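Timber-lidded storage boxes: gallery and notes

This gallery covers the lidded timber box used for small parts and paperwork at the Dristus workshop. It is meant to be read alongside the care sheet, which has the finishing schedule and the hardware list. Two pictures are included, with notes on grain, seams, handle fitting and bench surface. The notes apply to the current pattern, job code 2413, drawn by Rezaul Fakir and adapted from the older Skeltemton pattern.

The older pattern had a single-board lid. Over a dry winter a wide board cups, and a cupped lid rocks on its rim. The current lid is laid out with the grain running lengthwise, parallel to the front edge, so that seasonal movement occurs front to back. An allowance for that movement is left at the rear. Owners sometimes fill this gap with wax or putty. Please leave it open.

Boxes should be handled on a mat. The lower edges mark easily, and a bare benchtop with any grit on it will score the finish in one pass. A brown or grey mat also makes it easier to find a dropped screw. Brush the mat before each session and check it for swarf, paying attention to the middle, where the box will sit.

1. Lid grain and top seam. The straight grain of the honey-coloured lid runs horizontally, with a thin seam dividing the top in two. The body under it is pale grey and white, and only a narrow strip shows at the front.
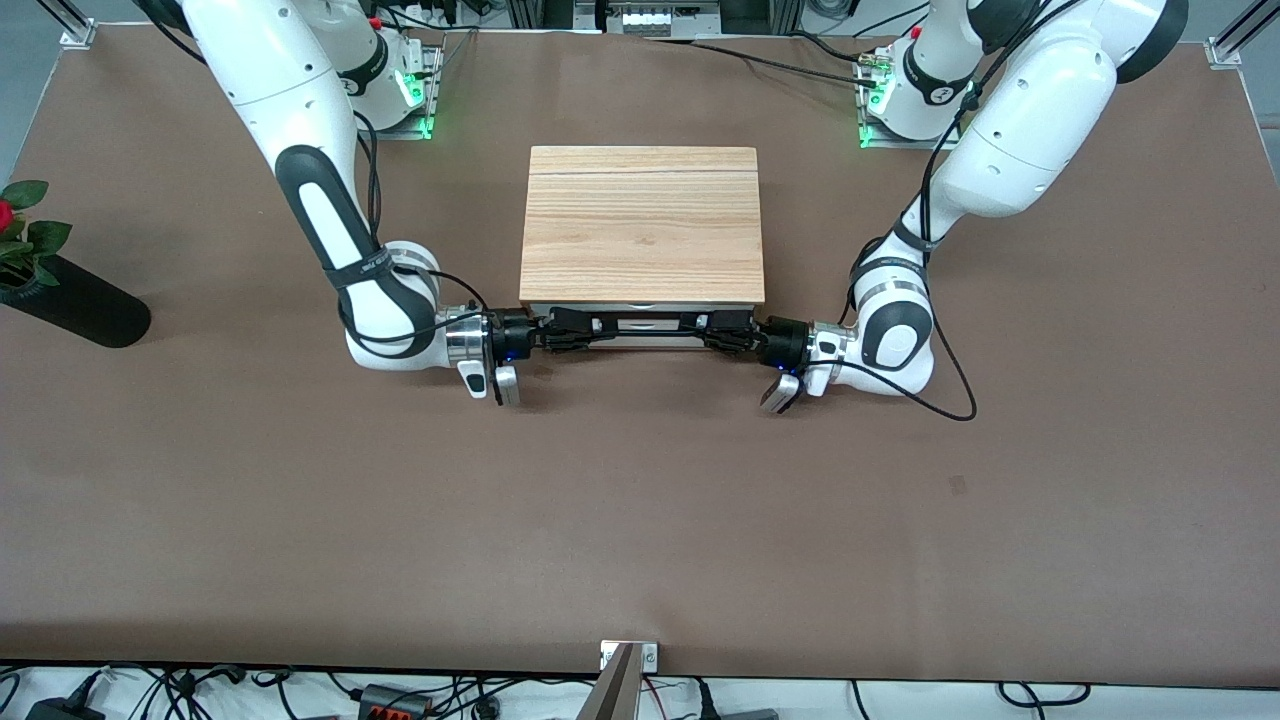
Rezaul Fakir wrote in after the first version of these notes went up to say that the seam needs its own line in the care sheet, as most of the returned lids he sees have polish packed into it. His method is a dry bristle brush worked along the seam and never across it, followed by a cloth with no product on it at all. He would also like owners to stop using furniture oil on the lid, which darkens the seam edges ahead of the field and leaves a stripe that has to be sanded out.

Both points have been added to the care sheet. The seam is to be brushed monthly in a workshop and twice a year in an office. If polish has already hardened in it, soften it with a little mineral spirits on a cotton bud and wait until the following day before brushing. Do not use a blade. The arris on each side of the seam is very light and a blade will lift the fibres.

Finish is a water-based satin, two coats, cut back with 2000 grit between coats. Gachanja supplies the abrasive in sheets, and we tear each sheet into quarters. Coarser paper leaves scratches that show on pale timber once light comes in from the side. The shop is held at 19 degrees while the finish cures. Lids are stored flat and on edge strips during this period - stacking them directly leaves a print.

Colour varies between boards. Pine from the same pack can run from nearly white to warm honey, and the difference increases with exposure to daylight. We match boards within a face where the pack allows and do not match between faces. Requests for a stained finish are declined on this pattern.

The handle goes on last. Mark the centre line in soft pencil, clamp the base plate, and drill pilot holes from above with a depth stop fitted. Tighten by hand. A cordless driver will strip pine before the clutch lets go, and the repair is a glued plug and a fresh hole. Karkon handles are supplied in black only. Replacement sets are ordered on Thursday and the minimum order is 70, so single handles come out of shop stock when there is any.

Glare on the front face is a property of the satin finish and is not a defect. It should be judged under diffuse light, with the box turned through a quarter circle. 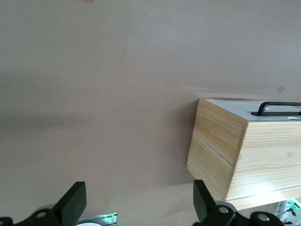
2. Black handle and base plate on the light top panel, with long grain lines on the broad face.

Care sheet and hardware list are available on request from the workshop office.

Shared 19 times | 1 comment

This site uses cookies to remember your display settings. Accept | Manage

Contact | Copyright Dristus | Back to top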